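In February I went to the open day of Duvix, a small company in Kelness which teaches robot arms to do laboratory work. I had registered two weeks before and I was a little nervous, because my knowledge of robots comes only from reading. The visit started with the simulator, and we stayed with it for most of the afternoon.

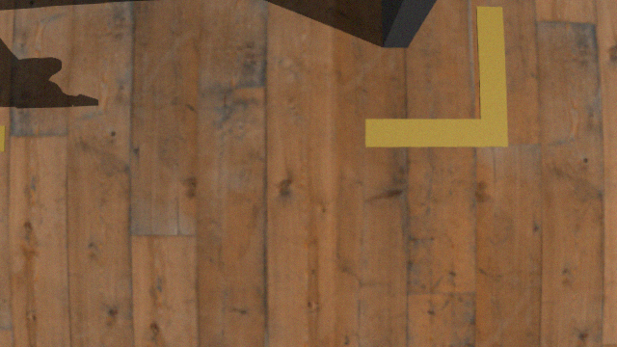

Our guide was Simão Correia, a patient man who speaks slowly, and I was thankful for this. He told us that the team had already saved 3,181 simulated runs before our visit. Each run is kept, also the bad ones. In the task we watched, two arms share one table with a blue tray and a round device with holes in its top, similar to a centrifuge.
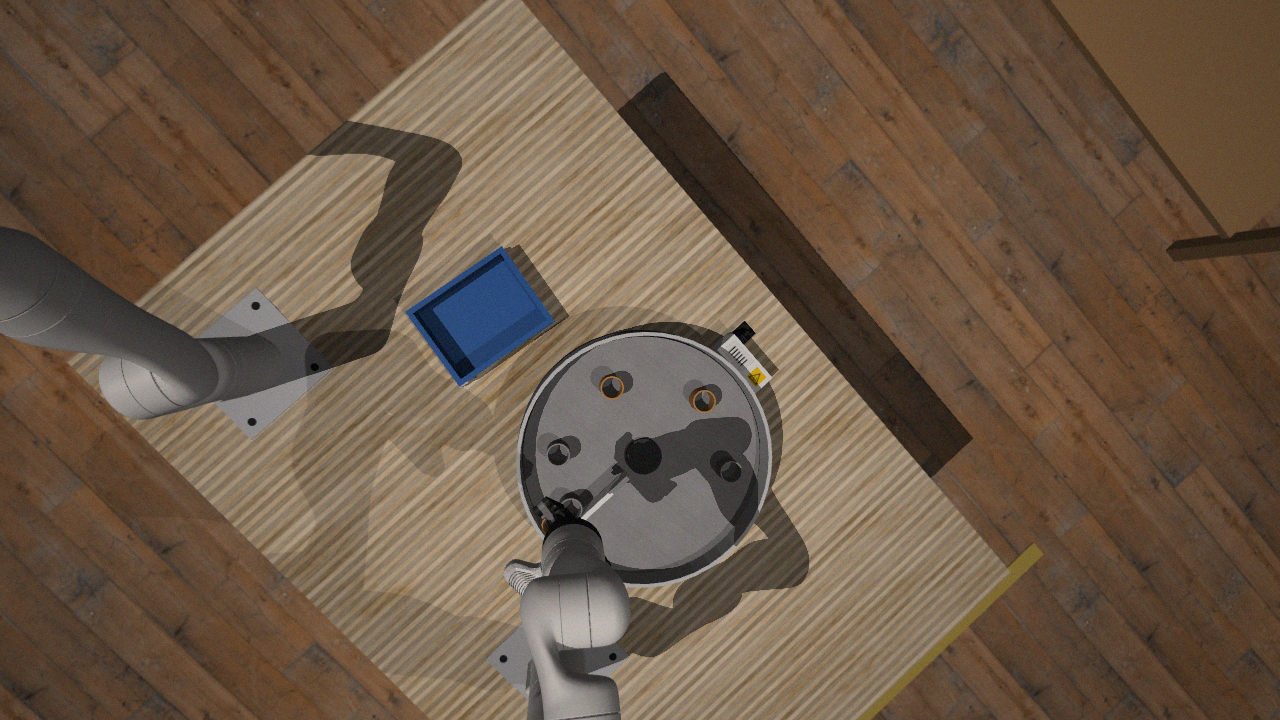
Why do they practise in a simulator first?
A mistake there costs only time, and the same start can be repeated as often as they wish.

After this we had 20 minutes for our own questions. I asked about the shadows, which looked very strong to me. Simão answered that the light is changed on purpose between runs, so that the program does not learn to depend on it. A student next to me wanted to know about the grain of the wood, and the answer was the same.
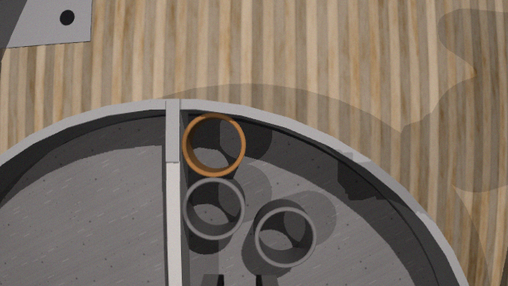

The planning program is called Akolgo. I did not understand all of it, but I wrote down many words to look up at home. At the end there was coffee, and I missed the bus and had to wait 30 minutes for the next one. 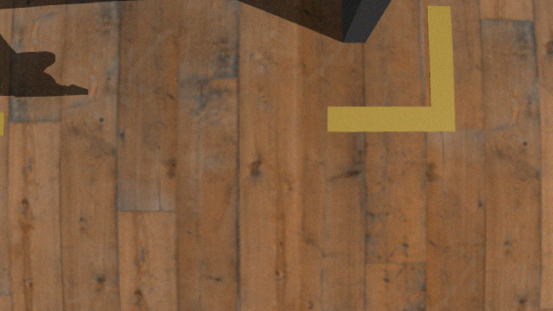
The simulated plank floor with its yellow corner marking, Duvix open day.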